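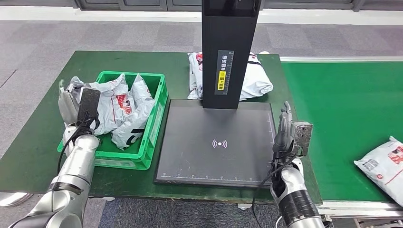
Parcel station, left gripper in the crate

Grasp fails on soft bags when they lean on the crate wall – more demos or different demos?
Posted by Mawuli Aidoo, Wednesday, September 27, 2023

We are collecting teleoperated examples for a two-arm parcel task. The left arm takes a bag out of the green crate and puts it on the scanner base with the waybill facing up, then the right arm moves it to the conveyor. We have 2451 episodes so far, recorded at our Prulolton site since May.

The trained policy does fine with bags that lie flat in the crate. When a bag stands up against the wall, the gripper closes on the rim or pinches two bags together. I went through the log and only 522 episodes have a standing bag as the first pick. The operators were told to start with whichever bag was easiest, so they mostly left those for last, when the crate was nearly empty.

Should I keep recording the same way until the number goes up, or record only the hard case for a while? Crate position is fixed, and we load 3 bags per episode.

Kazimiera Tokarz
Record the hard case, but don't record only that. We did a block of nothing but leaning bags on the Ultent line and the policy started going for the wall every time, even with a flat bag sitting right on top.

What worked for us was setting up the crate before each episode from a printed list. Someone who isn't driving the arms places the bags, and the list says which one is picked first. The operator has to follow it. Mix the standing bags in at one episode out of two until you see a change, then go back down.

Also check how your operators go in. If half of them push down between the bags and the other half pinch the top corner, the model has to guess between the two. Pick one approach and write it down. For a bag against the wall we slide the flat finger between plastic and crate, then close. It is slow and the first day of recordings was mostly thrown out.

Keep the failed grasps if the operator recovers. Cut the ones where they give up.

Bình Ninh
more data always helps, we had the same thing and it went away by itself

Phúc Âu
Agree with Kazimiera on the list. One more thing to look at is your wrist view, if you have one. With white bags on white bags ours could not find the edge between them until we turned the exposure down. It took 13 test episodes to settle on a setting – after that we locked it and had to re-record the older set. Do that check before you book more operator time.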